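Handling Whole Fruit and Other Irregular Items with a Two-Handed Robot
Tallside Operating Guidance, Household Tasks
Revised October 2, 2020

Purpose

This page sets out the accepted method for picking up and placing irregular items at a table. It applies to all operators at Tallside and to visiting teams from Unine who have completed the basic safety course. It does not replace the manufacturer's manual. Where the two differ, follow the stricter rule.

Before the session

1. Confirm that the emergency stop is within reach of a person who is not operating the robot.
2. Walk the edge of the work area. Floor marking tape must be in place and readable.
3. Check that cables near the arms have enough slack for the full planned motion and cannot catch on a wrist or elbow joint.
4. Inspect the gloves on both hands for tears. Replace a torn glove before power is applied.
5. Set the arm speed limit to 600 mm per second or lower. The grip force limit for whole fruit is 40 newtons.

Glass tables need extra care. Depth sensors may read the floor through the glass, so the table height must be entered by hand and checked with a slow descent before any item is lifted.

Picking up the item

6. Place the plate or other target first. The item should start at least one hand width away from it.
7. Approach from the side, with the thumb low. Items with leaves or a crown are held by the body only – leaves pull loose and give a false reading of grip.
8. Close the fingers in stages and wait for a steady force reading at each stage.
9. Lift slowly and pause with the item upright. Keep the free hand open and away from the path of the moving arm.
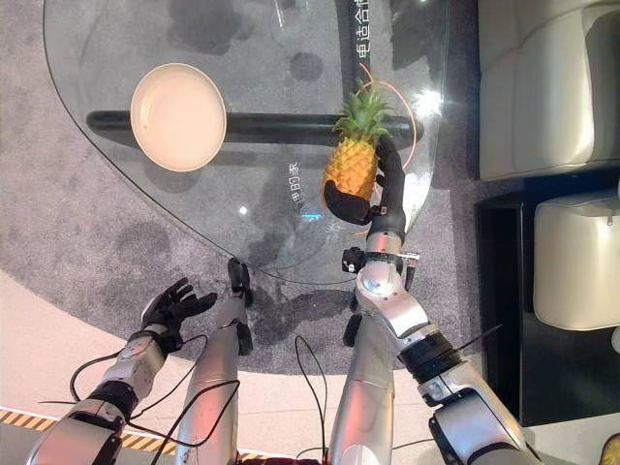
When may a person step inside the marked area?
Only after the arms have stopped, the operator has called "clear," and the motion lock has been set. A pause in the middle of a task does not count as a stop, even if the robot is holding nothing.

Placing and release

10. Move the item over the target at a constant height.
11. Lower until contact is reported, then hold for two seconds.
12. Open the fingers fully before withdrawing the hand. If the item begins to roll, do not try to catch it with the robot. Let it come to rest and stop the session.

Records

Each attempt is entered in the Wisura log, including those ended early. Gloves are retired after 1,000 grasps or at the first visible damage – whichever comes first. Requests for a higher force limit go through the MacPherson review form and take effect only when approved in writing. The next review of this guidance is planned for December.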